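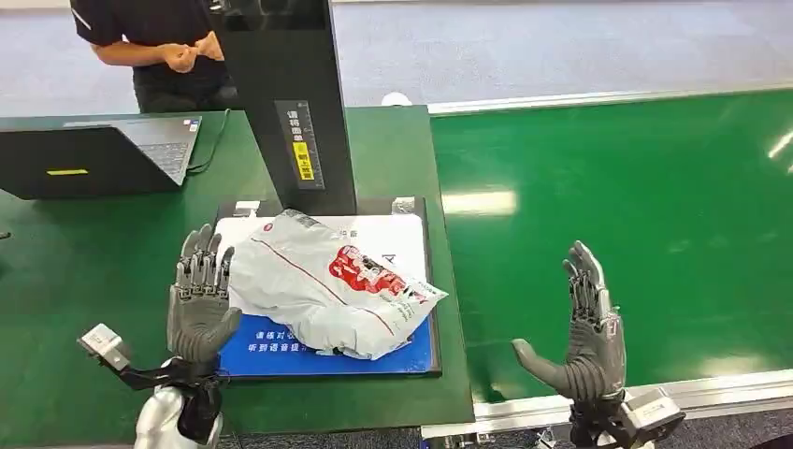

Buscar en la comunidad... Buscar

Bienestar y comunidad > Grupos de apoyo > Círculos de mujeres

¿Cómo abrir un círculo de conversación sin que parezca una clase?

Mal-soon Son
9 de septiembre de 2021

Hola a todas, perdonad que me enrolle. Llevo unos meses yendo a Hulturetti, un círculo de mujeres migrantes de mi barrio, y me han pedido que coordine el encuentro de noviembre, dedicado al descanso y a la culpa que nos da descansar (¡menudo tema, el mío de toda la vida!). Somos muchas más que al principio, en la lista de correo ya hay 80, aunque luego vienen las que pueden. Me preocupa la primera media hora: la última vez hicimos una ronda de presentaciones larguísima y, cuando por fin entramos en materia, varias se tenían que ir a recoger a los niños. Tampoco quiero saltármela, que a mí esa ronda me ayudó muchísimo cuando llegué sin conocer a nadie. ¿Cómo lo hacéis vosotras? ¿Y qué hago con las que prefieren no hablar?

2 respuestas

Plilterora
¡Qué ilusión leerte! En nuestro grupo nos pasaba lo mismo y lo arreglamos bastante partiendo la sala en corros de 5. Cada una dice su nombre y contesta a una pregunta sencilla, del estilo de «¿quién te enseñó a descansar, si es que alguien te enseñó?», y después nos juntamos todas y cuenta algo quien quiera. A las calladas les decimos desde el principio que se puede decir «paso» y no hay que dar explicaciones. Yo misma pasé tres encuentros seguidos, bebiendo té en mi rincón, y al cuarto no había quien me parara. Ah, y deja la hora de cierre bien visible, que así quien tiene que marcharse lo hace tranquila. Si sale algún tema muy doloroso, ten a mano el teléfono de una profesional de confianza; el círculo acompaña muy bien, pero hay cosas que le quedan grandes.

Puvstead
Lo de la ronda yo lo quitaría y ya está. Pon etiquetas con el nombre y música bajita al entrar. Y algo de comer, que siempre ayuda.

398 visitas · 5 veces compartido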